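# Curora Market: Stall Layout and Site Services, Minutes

Sun 6 December, upstairs room, Curora Hall

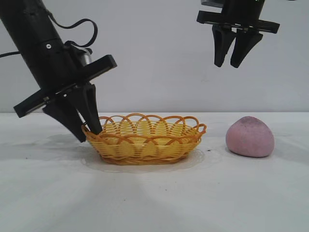

*Yellow woven basket on the tabletop.*

**Chair:** Carolina Godinho
**Present:** site manager; electrical contractor (Bilov); stallholder representatives for produce, bread, hot food and dry goods; minutes secretary
**Apologies:** drainage contractor; representative for plants and flowers

## 1. Minutes of the previous meeting

Accepted with one correction. Under "Surface water," the gully described as being at the north end of Row C is at the south end. The site plan is right and does not need to be reissued.

## 2. Matters arising

2.1 The replacement bollard at the Plattner Street entrance has been fitted. The lock takes the old key. The site manager holds both copies.

2.2 Row letters have been repainted on the paving in white road paint. The letter for Row D was painted upside down relative to the others and reads correctly only from the loading side. It will be left until the next repaint.

2.3 The request for a second handwashing station is carried forward. The supplier has quoted for a cold supply only, and the hot food stalls need warm water. The site manager to ask for a revised quotation.

2.4 The complaint about early set-up noise was discussed with the tenant who raised it. Trolleys are to be brought in by the hall side until the shops open. The wheels on the two steel trolleys are to be changed to rubber.

## 3. Electrical supply

3.1 Bilov presented the inspection results for the fixed supply posts. All earth readings were within limits. Post 4 showed moisture inside the lower enclosure and had corrosion on two terminals. The terminals were cleaned and tightened, and the gasket was replaced. The post has been returned to service with a recheck due in February.

3.2 The representative for hot food reported repeated tripping on Row B during the middle of the day. The contractor's log shows the trips fall on one circuit, which feeds three hot food pitches and the coffee pitch. The measured load was above the rating of the breaker whenever the coffee machine and a griddle were heating together. There is no fault in the wiring.

3.3 Options considered:

- Move the coffee pitch to the Row A circuit, which has spare capacity.
- Fit a larger breaker. Rejected by the contractor. The cable is not sized for it.
- Ask the griddle stalls to change to gas. Not supported by the representative for hot food on grounds of cost, and it would require a new fire spacing plan.

3.4 Agreed to move the coffee pitch to Row A, position nearest the hall. The dry goods stall now in that position will exchange with it. The representative for dry goods asked that the exchange be recorded as temporary until the spring layout is settled. Recorded as requested.

3.5 Extension leads. The contractor found a number of leads being used while still wound on the drum. Leads are to be fully unwound under load. Any lead with a taped repair will be taken out of use by the site manager on the day and returned at close.

3.6 Appliances rated above 1,000 watts must be declared on the booking form. The present form asks only "electricity needed: yes/no." The minutes secretary will add a line for rating in watts and a line for type of plug. The bread representative asked whether a scale or card reader needs to be declared. It does not.

## 4. Canopies and wind

4.1 The site manager reviewed the closure in strong wind last month. Canopies were taken down on instruction, and no damage was reported to stock or to parked vehicles. Take-down was slower than planned. The main delay was in Row C, where ballast had been strapped over the leg joints and had to be released before the legs could be folded.

4.2 Ballast is to be attached to the foot plate or hung from the upper corner bracket. It is not to be strapped across the joint. Water containers remain acceptable if full and if the handle is closed. Loose paving slabs are not accepted.

4.3 The proposed wind threshold is 30 mph, measured as a gust at the mast on the hall roof. Discussion:

- Produce considered the figure reasonable but noted that Row D is more sheltered than the mast and would be closed when it did not need to be.
- Hot food preferred a lower figure for pitches with open flame.
- The site manager did not support separate thresholds by row, as instructions have to be given over one loudspeaker to the whole site.

4.4 Agreed to adopt the single threshold for all canopies. Open flame is to be put out on the site manager's first warning, ahead of any canopy instruction. The wording of the first and second warnings will be printed on the reverse of the pitch card.

4.5 Side walls. The question of whether side walls should be allowed on end pitches in winter was left open. The chair asked for the canopy manufacturer's guidance sheet to be brought to the next meeting.

## 5. Display tables and containers

5.1 The standard table depth gives a clear aisle on Rows A and B. On Row C the aisle narrows where the lamp post stands. Stalls at that point have been setting containers on the ground in front of the table, which reduces the aisle further and blocks wheelchairs.

5.2 Agreed that no container may stand forward of the front table legs on any row. Overhang of the tabletop itself is allowed where the pitch card says so.

5.3 Open baskets and trays. Produce asked for confirmation that woven baskets may continue to be used for whole fruit and vegetables. No objection. Bread and other unwrapped ready-to-eat goods require a liner, changed each market day, and a cover or screen on the customer side. The liner may be paper or washable cloth.

5.4 Baskets with broken or projecting strands are to be taken off display. The representative for produce reported one small claim for a snagged coat, settled by the stallholder.

5.5 Weighing. Goods sold by weight from a basket must be weighed out of the basket, or the basket's weight must be set to zero on the scale in view of the customer. Several stallholders asked whether a printed container weight is sufficient. It is not, as woven containers take up moisture and the weight changes over the day.

5.6 Stacking. Crates may be stacked up to four high behind the table if the crates interlock. Crates that do not interlock may be stacked two high. Empty crates count toward the height.

5.7 Price labels. Dry goods proposed a common size of label for all rows. Not supported. The existing rule on legibility is sufficient, and it was noted that handwritten labels in pencil do not meet it.

## 6. Surface water

6.1 No contractor report, see apologies. The site manager reported that the gully at the south end of Row C was cleared of leaves and packing material. Standing water remained on the paving beside it after rain, so the level of the grate may need to be checked against the surrounding slabs.

6.2 Hot food stalls have been emptying ice boxes into the tree pits. This is to stop. Melt water goes to the gully, and anything with grease or food waste goes to the marked tank behind the hall.

6.3 The tank was emptied late last month and had reached the warning line. The representative for hot food asked for a sign on the lid showing the date of the last visit. Agreed.

## 7. Booking software

7.1 The Dundetik booking system has been in use since the summer layout. The minutes secretary reported two continuing defects. A pitch released after the deadline does not appear as available until the page is reloaded, and the waiting list sorts by surname when it should sort by time of request.

7.2 A workaround is in place for the second defect. The list is exported and sorted by hand before offers are made. Offers made from the unsorted list in the first week were reviewed, and one stallholder who had been passed over was given the next available pitch.

7.3 Dry goods asked whether the system can show the supply post and circuit beside each pitch. The field exists but has not been filled in. The contractor will supply the circuit schedule in a form that can be copied across.

7.4 Pitch cards will continue to be printed. The proposal to show them only on a phone was withdrawn.

## 8. Winter timetable

8.1 Vehicles may enter from the Plattner Street side until the bell. After the bell, goods are to be carried or brought in by trolley. Late vehicles have been a recurring problem on Row D and the site manager will keep a record of registration numbers from now on.

8.2 Lighting. The hall-side floodlights come on by sensor and are adequate for packing down. Row D relies on the street lamps and is not adequate. Bilov offered to price two additional fittings on the existing wall bracket. The chair accepted, with no commitment to purchase.

8.3 Grit will be spread by the site manager before the first vehicle is admitted whenever the paving is at or below freezing. Stallholders are not to use table salt.

## 9. Actions

| Item | Action | Owner |
|---|---|---|
| 2.3 | Revised quotation, warm water supply | Site manager |
| 2.4 | Rubber wheels for steel trolleys | Site manager |
| 3.1 | Recheck Post 4 | Bilov |
| 3.4 | Exchange coffee and dry goods pitches | Site manager |
| 3.6 | Amend booking form | Minutes secretary |
| 4.4 | Print warning wording on pitch card | Minutes secretary |
| 4.5 | Obtain canopy guidance sheet | Carolina Godinho |
| 6.1 | Check grate level, Row C | Drainage contractor |
| 6.3 | Sign for tank lid | Site manager |
| 7.3 | Supply circuit schedule | Bilov |
| 8.2 | Price two light fittings, Row D | Bilov |

## 10. Other business

10.1 Lost property from the autumn markets is in the hall office. Unclaimed items will be cleared at the end of February.

10.2 The bread representative asked for the hall toilets to be unlocked at set-up time and not at opening. The site manager will raise it with the hall.

Next meeting: date to be circulated, same room.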